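Folding knits: thirds or halves?

mayu_y
I have 117 sweaters and tees to get onto one wall of Hellberg shelving before September, and I've started folding on a gridded mat so they all come out the same width. My sister says this is a cry for help. Gray one from this morning:
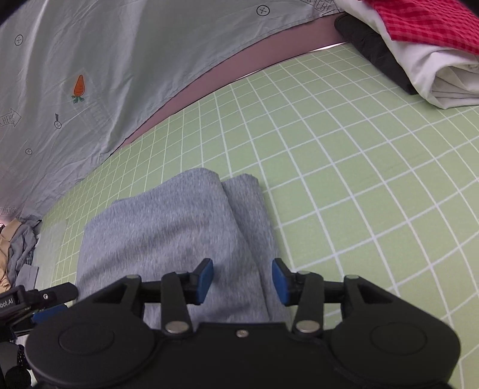
Heather gray on the green mat, bottom layer poking out on the right.

Thirds or halves? I keep getting that strip down the side.

laurinda.p
Thirds. Your strip means the top layer went over too far from the edge. Line up the lower one with a grid line first and then bring the other over to meet it.

RidwanG
Disagree. Halves for anything knit, thirds put a crease down the chest. Also the strip faces the back of the shelf. Who is inspecting the back of your shelf?

laurinda.p
I am, Ridwan. When I visit.

dorottya_s
I roll mine. 20 sweaters in one drawer.

RidwanG
And they come out looking like 20 croissants.

mayu_y
OK, refolded in thirds using the grid line. Strip gone, crease down the chest as promised. Laurinda, does steaming get that out or do I just stand with my arms crossed?

laurinda.p
Steam. Crossed arms until it warms up.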